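Site: Cellerau textile store and folding room, ground floor
Inspection: fire and general safety, half-yearly
Date: November 8, 2018
Inspector: Sointu Mustonen
Previous inspection: June

Marks used: P = pass, F = fail, C = pass with comment.

## 1. Exits and routes

- [P] 1.1 Final exit door opens fully from inside without a key.
- [C] 1.2 Corridor width clear. Measured 81 cm at the narrowest point, beside the Horano shelving. Site minimum is 80 cm. Do not add hooks or rails on that side.
- [F] 1.3 Exit sign lit. Left lamp dead. Replace and retest.

## 2. Fire equipment

- [P] 2.1 Extinguishers on brackets, pins and seals in place.
- [C] 2.2 Service labels readable. Label on the unit by the sink is faded; date confirmed from the Asfaw service sheet.
- [P] 2.3 Call point unobstructed.

## 3. Electrical

- [P] 3.1 Portable appliance labels in date.
- [F] 3.2 No extension leads in permanent use. One lead feeds the Onico steam press. Fixed socket needed; press isolated until fitted.
- [P] 3.3 Distribution board closed, 1000 mm clear in front.

## 4. Storage

- [P] 4.1 Top of stacks at least 55 cm below ceiling.
- [C] 4.2 Shelf load notices fitted. Bay 3 notice reads 35 kg per shelf, bay 4 has none. Same shelving, so same notice to be fitted.
- [P] 4.3 Solvents kept in the metal cabinet, cabinet locked.

## 5. Work surfaces

- [C] 5.1 Covering cloths lie flat with no trailing edge at floor level. Edges acceptable. Smooth out creases before folding starts.
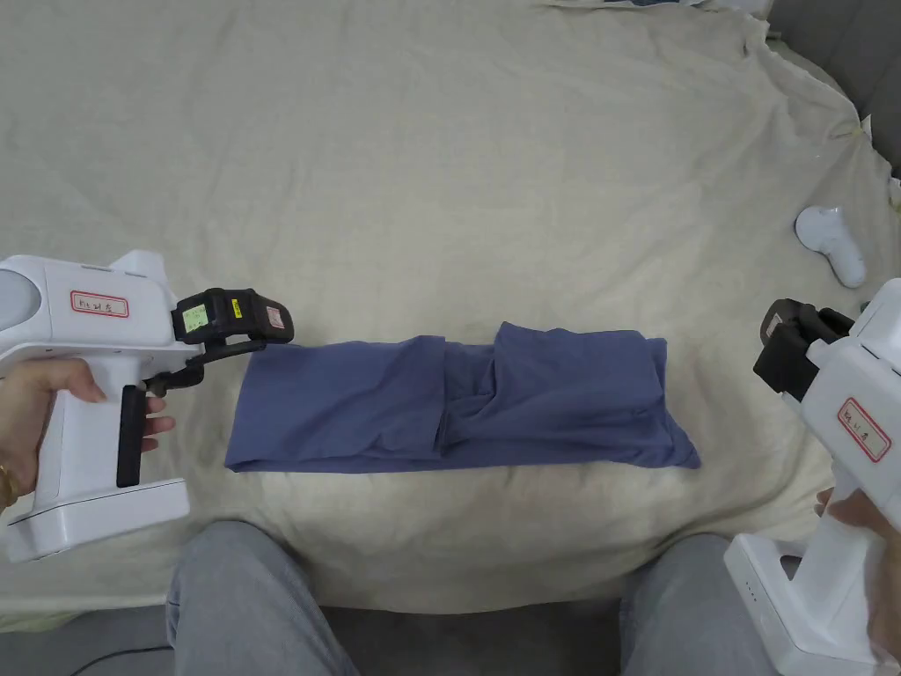

*Item 5.1: folded blue-gray garment on the cream covering cloth, creases present.*

- [P] 5.2 No pins or blades left on surfaces.
- [P] 5.3 Lighting even, no flicker.

Open actions: 1.3, 3.2, 4.2. Return sheet to the site office once signed off.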